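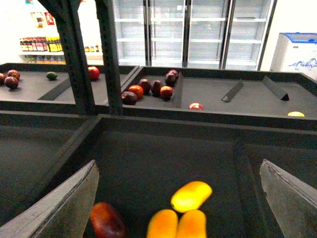 Drelach Produce Names

Hi! This is a word list, basically. I've been collecting what people call fruits and vegetables at market stalls and small grocery shops, and at some point my notes got big enough that I put them in a spreadsheet, and then the spreadsheet got big enough that it wanted a home of its own. So now it has one.

What's in it

There are 249 items (apple, quince, leek and so on) and 346 names for them, so plenty of items only have one name and a few have a whole pile. Zucchini is the worst offender - I gave up arguing with myself about where a marrow starts and just made it a separate item.

The files

names.csv is the one you want. It has 6 columns: id, item, name, place, source, note.
sources.csv says where each name came from: a price sign, a shop flyer, a seed packet, or somebody telling me.
old/ is the first version from May. Please don't use it, the ids don't match.

The place column is either Bresgate or Poulain. If it's blank I heard the name in both towns. I know blank is a lousy way to say "both" and I'll probably change it, but my own scripts lean on it right now and I haven't had the energy.

Spelling

I kept names the way they were written on the sign, even the wonky ones ("brocoli" is in there twice). The item column has the regular American spelling, so group by that if you want tidy results! Everything is lowercase. Plurals are left alone, which means "beet" and "beets" can both show up as names.

Stuff I know is wrong

4 rows have no source at all. I wrote them on the back of a receipt and that was that.
Herbs are thin. Parsley and mint are okay, the rest is guesswork.
The potato names came mostly from one Zoken seed catalog, so they lean toward what gardeners say and away from what shoppers say.

Using it

Do what you like with it, CC BY 4.0. A mention is nice. If you fix a row, send me the id and the new text in an issue - please don't re-sort the whole file, the diffs make my eyes cross.

Last updated December 25, 2022 (yes, I know, but the pie was in the oven and I had an hour).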